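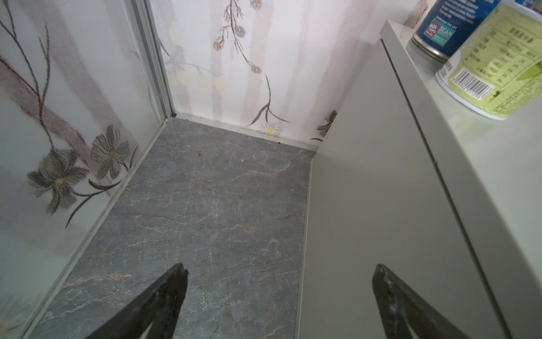

Welington Rangel wrote:
> Got the Cotura quote for the hallway and the two back rooms. 2,000 with
> sealing, 1,800 if we seal it ourselves. Dark gray marble look, same as
> the alcove. Do we want to go ahead before April or wait on Falcão?
> Also is grout included, I couldn't tell from the sheet.

Grout yes, sealer no. Asked them this morning.

I'd take the 1,800. Sealing is one afternoon, two if the first coat goes on streaky. Natanael still has rollers from the Tustlow job, I think, can somebody check. Don't wait on Falcão, they said "next week" three times now.

Things still open:
- baseboards, 78 for the lot, not in the quote
- deposit is 500, has to be in before they order teh tile
- door to the back room needs trimming, new floor sits higher

Gervásio, you had the key to the side gate? They want to unload there at 7:30.

Rust veins in the tile vary box to box so tell them to mix boxes when they lay it. Kanako's kitchen has one side all orange and she hates it.

Can't do calls before noon, email is fine

Raíssa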